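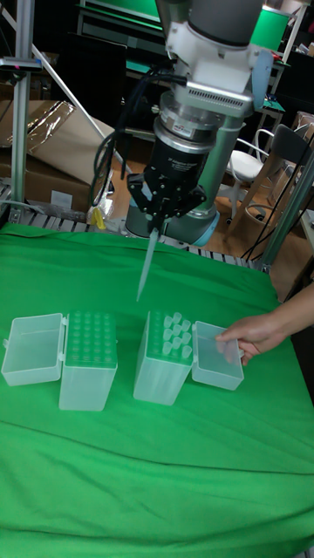
The Zeris fingertips with a single pipette tip, two open boxes on the green cloth.

Zeris Fingertip Set for Two-Finger Grippers

I make these on my bench in the Tustthorpe shared workshop, and they started because I wanted my own arm to move pipette tips from one box to another without squashing them. Stock fingers are fine for blocks and cans. A tip is thin, light and slippery, and mine kept getting pinched sideways (so many tips under the bench!). I'm now on version 31 and finally happy enough to sell them.

You get one pair of fingertips, the screws, a short hex key and a printed card with my starting settings. They're black, they bolt on in 10 minutes, and you can go back to your old fingers any time you like.

What I run them on

My arm is a secondhand one with a Beaudoin adapter plate at the wrist. I do everything over a green cloth, clear plastic is a pain to see on bare metal and the cloth gives a little if you come down too low. Ask me how many tips I bent before I bought that cloth, ha. Somebody usually holds the lid on the box being worked on, though a strip of tape does the job too if you're alone.

My last long run was 2,469 picks on one pair of fingertips, and I only stopped to tighten a screw. Your mileage will depend a lot on how well your arm repeats!

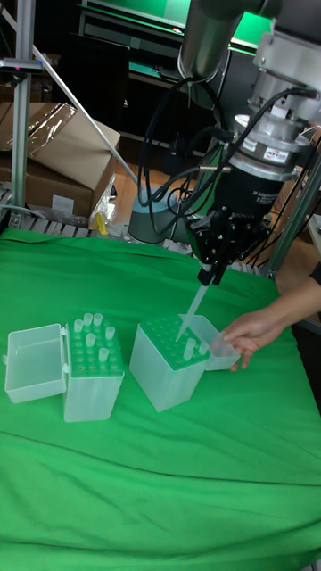
Setting up

Start slow. Really slow, like 10 percent speed, and come straight down for the first few tries. Teach the corner holes of the rack first and let your software fill in the rest. If you use Skernarus for your paths, I have a file with my hole spacing and I'll happily send it over, just put a note on your order.

Keep the grip force low. The card says where I start, and I go up one notch at a time until the tip stops twisting.

Good to know

Not for sterile work, please. I pack these next to a band saw. They also won't fit three-finger grippers, and I don't have plans for that yet.

I make batches of 300 and the next one should be ready in May.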